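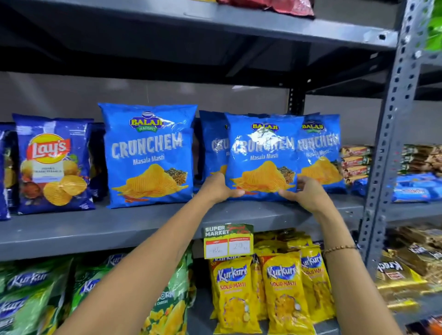
Pourquoi la billetterie du festival de Dillovmont affiche-t-elle « complet » sur la scène Bíró alors qu'il reste des places ?

Le quota web de la scène est épuisé, mais le contingent réservé aux guichets n'a pas été reversé en ligne. Le module Goltix calcule la disponibilité sur le seul quota web.

Ticket : billetterie / stocks
Priorité : haute
État : résolu, sous surveillance

Symptôme
Page de réservation bloquée sur « complet » pour le concert d'ouverture. Jauge déclarée : 700 places. Quota web : 400, entièrement vendu. Les guichets de Coslow continuent de vendre sans erreur. Le public appelle l'accueil du festival, qui renvoie vers nous.

Vérifications
9 h 10 -- Vidage du cache côté serveur. Aucun effet.
9 h 25 -- Comparaison de la jauge entre l'administration et la base. Valeurs identiques.
9 h 40 -- Lecture du journal de synchronisation. La tâche de reversement a échoué dans la nuit, code 34, « contingent verrouillé ».
10 h 05 -- Recherche du verrou. Il a été posé par une session de guichet restée ouverte à Coslow après l'impression des invitations.

Correction
Session de guichet fermée à distance, puis tâche de reversement relancée à la main. Premier essai refusé : le plan de salle était encore en mode édition. Plan publié, deuxième essai accepté. Les places sont de nouveau proposées en ligne à 10 h 30.

Commandes en double
En contrôlant les ventes de la matinée, nous avons relevé 9 paniers payés deux fois. Même acheteur, même catégorie, quelques secondes d'écart. Les doublons sont annulés et les remboursements transmis à la banque. Les billets d'origine restent valables, il ne faut pas les rééditer.

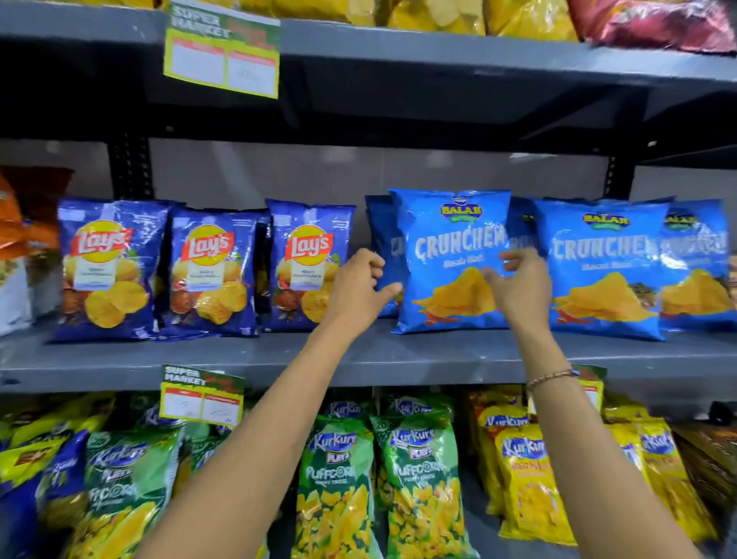
Reste à faire
Fermeture automatique des sessions de guichet après inactivité : demandé à l'éditeur, pas de délai communiqué.
Alerte par courriel en cas d'échec du reversement : en place sur l'environnement de test, à déployer avant les concerts d'août.
Message « complet » à remplacer par « complet en ligne, places aux guichets » quand le contingent n'est pas vide -- texte à valider par le festival.

Le ticket reste ouvert jusqu'au prochain reversement nocturne.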